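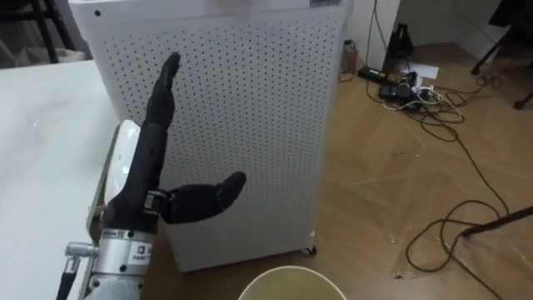 第3章 安放与首次使用

本章适用于 Trunen 系列落地式空气净化器。请在接通电源之前读完 3.1 至 3.3。外壳为网孔面板的机型,前面板和侧面板都属于进风区域,安放时须同时留出前方和两侧的空间。

3.1 选择位置

1. 将净化器放在平整、坚硬的地面上。长毛地毯会使机身倾斜,请先移开地毯,或在机身下垫一块平板。
2. 机身前方和两侧各留出 53 厘米以上的空间。背面不进风,留出电源线弯折所需的距离即可。
3. 靠近桌子摆放时,机身不要推到桌面下方。顶部出风口上方不得有桌板、搁架或窗台。
4. 椅子、凳子以及搭在椅背上的衣物、布袋,应与网孔面板保持距离。轻薄织物被吸附在面板上会减少进风量,机器随后会自动提高风速,噪声也会变大。
5. 避开以下位置:灶台旁、加湿器出雾口前方、阳光直射的窗边、浴室内。

注意:请勿在净化器顶部放置花盆、水杯或香薰器具。液体从出风口流入机内造成的损坏不在保修范围内。

提示:开放式房间里,净化器放在人停留时间最长的一侧比放在房间正中更合适。工作室、书房可放在工作台旁的过道边,前提是不妨碍走动,门也能完全打开。

3.2 拆除包装并安装滤网

新机出厂时滤网已在机内,但外面套有塑料袋。不拆袋直接开机,机器可以运转,空气却得不到过滤。

1. 切断电源。若已插上插头,请先拔下。
2. 撕去外壳上的运输胶带。面板边缘的胶带应沿水平方向慢慢撕开,残胶用湿布擦除,不要使用酒精或稀释剂。
3. 双手握住后盖上沿的两处凹槽,向外拉,后盖即可脱开。
4. 握住滤网拉手,将滤网水平抽出。滤网重量不大,但边框较硬,请勿磕碰四角。
5. 拆去塑料袋,检查滤网表面有无破损或受潮。若有,请勿安装,联系经销商更换。
6. 将滤网装回,拉手一面朝外。装反时后盖无法合拢,请勿用力按压。
7. 先将后盖下沿的卡脚插入机身底部的槽内,再合上上沿,听到“咔嗒”一声为止。

小心:塑料袋请立即收好或丢弃,勿让儿童玩耍。

在滤网边框的空白处写下启用日期,例如“6月5日”,以后更换时便于核对。

3.3 连接电源

1. 将电源线完全展开,不要在捆扎状态下使用。
2. 让电源线沿墙根走线。必须横穿过道时,应使用压线槽,不要用地毯覆盖。
3. 插头直接插入墙壁插座。不建议与电暖器、电熨斗等大功率电器共用一个接线板。
4. 如果旁边的桌子上还有其他设备的线缆垂下,请将它们与净化器的电源线分开固定,以免移动净化器时一并拉扯。

警告:手湿时请勿插拔插头。插头或电源线发热、破皮、有焦味时,立即停止使用。

3.4 首次开机

1. 按一下电源键。指示灯闪烁,机器进行自检,其间风速会有一次短暂升高。
2. 自检结束后,指示灯转为常亮。此时按风速键,选择最高档。
3. 关闭门窗,让机器以最高档运行 2 小时。新滤网可能带有轻微的纸板气味,一般在此期间散去。
4. 完成后切换为自动模式。

若指示灯持续闪烁红色,说明后盖未合好或滤网未装到位。请关机、拔下插头,重新进行 3.2 的第 6、7 步。

空气质量传感器需要一段时间适应环境。刚开机时显示的数值波动较大,不必因此调整位置。喷过发胶、空气清新剂或刚用过清洁剂的房间,数值会暂时偏高,开窗换气后再使用自动模式即可。

3.5 风速与噪声

各档运转声的测量值见下表。测量在空房间内进行,实际听感受地面材料和墙壁距离影响。

睡眠档:机器以最低风速运行,指示灯熄灭。
自动档:风速随传感器读数变化。
最高档:64 分贝,适合无人时快速净化。

注意:机器发出“嗒嗒”声时,多为后盖松动或面板上有异物。先停机检查,不要拍打外壳。

3.6 清洁外壳和网孔面板

白色外壳容易显出灰尘和手印,建议每两周清洁一次。室内养宠物,或附近有裁切、打磨作业时,应增加次数。

1. 关机,拔下插头,等待风扇完全停止。
2. 用吸尘器加软毛刷头,从上往下轻吸网孔面板。先吸前面,再吸侧面。不要用硬毛刷来回刷,面板涂层会留下划痕。
3. 将软布浸湿后拧干,擦拭面板和机身。水不可滴入网孔。
4. 顽固污迹可用少量中性洗涤剂,随后用清水布擦净。
5. 个别网孔被绒毛堵住时,用干的旧牙刷向外挑出。勿使用针、牙签或金属丝,断在孔内后难以取出。
6. 等表面干透后再接通电源。

小心:请勿把手指或任何物品伸入出风口。清洁出风口格栅时只擦外侧。

滤网不可水洗。滤网表面的浮灰可在取出后用吸尘器低档吸除,装回方法同 3.2。

3.7 移动净化器

1. 关机并拔下插头,把电源线绕好,用附带的扎带固定。
2. 双手托住机身两侧底部的提手位抬起。不要抓住网孔面板提拉,面板可能脱落。
3. 通过桌角、椅脚之间的窄处时,先把椅凳移开。
4. 放下后检查四个脚垫是否都着地,再按 3.1 核对前方和两侧的距离。

带脚轮底座(选购件,Puletti 制)的机型可以直接推行,但只限于平整地面。过门槛时仍须抬起。到位后踩下前侧两个脚轮的锁片。

3.8 长期不使用时

1. 取出滤网,装入干净的塑料袋并封口,与机器一同存放。
2. 清洁外壳,完全晾干。
3. 用布罩或原包装盖住机身,直立存放在干燥处。请勿横放。
4. 重新启用时,从 3.2 的第 3 步开始操作。滤网存放后有霉味的,应更换新件。

北方住户常在四月停用净化器,若当地仍有扬尘或花粉,可推迟收纳。

3.9 配件与服务

替换滤网、后盖卡脚和脚垫可向 Denditora 各销售点订购。滤网的订购编号为 187,订购时请一并报出机身底部铭牌上的型号。Valdovinos 服务站受理送修,送修前请取出滤网并自行保管。

电源线损坏时须由服务站更换,不可自行接线。指示灯的全部闪烁方式及处理办法见第5章。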